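The Hand That Wears a Sleeve

I spent two days in Samasow watching a woman change a robot's fingertips, and I'd happily have stayed for a third.

Halina Krajewska looks after the arms at Krawczyk, a small shop on the Indosville road that builds and babysits machines for other people's labs. She talks fast, drinks terrible coffee and keeps her screws in old mint tins (the lids are labeled, but only she can read them). The robot she was working on has three fingers and a black ribbed sleeve, and she calls it Fumeo, after the project that pays for it.

"The sleeve comes off first," she told me. "Everybody wants to start with the fingers." So off it came, rolled back from the hand like a sock, and she went over the cable underneath with a flashlight and her thumb, feeling for flat spots. In October she found one 8 inches up that had cost the team a week of strange readings!

Then the tips. They're black rubber, rounded at the end, and they wear on whichever side does the most work. Halina pulls each one straight off with a twist, wipes the metal, and pushes the new one on until it stops. No glue. She did glue them once, years ago, and she still makes a face when it comes up.

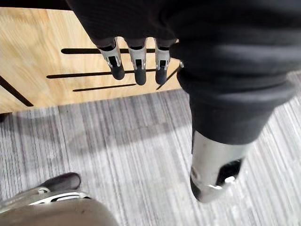
After a change she likes to let the hand hang for a minute before she asks it to do anything. She crouches down, looks along the fingers from the side, and only then walks over to the keyboard. The first test is dull: open, close, open, close, 48 times, while she listens with her head tilted. I heard a hum. She heard the middle finger dragging, backed out a tiny screw by nearly a quarter turn, and ran the whole set again.

It sounded exactly the same to me. She wrote 2/16/21 in the logbook, added "middle, a bit stiff," and went off to find another mint tin.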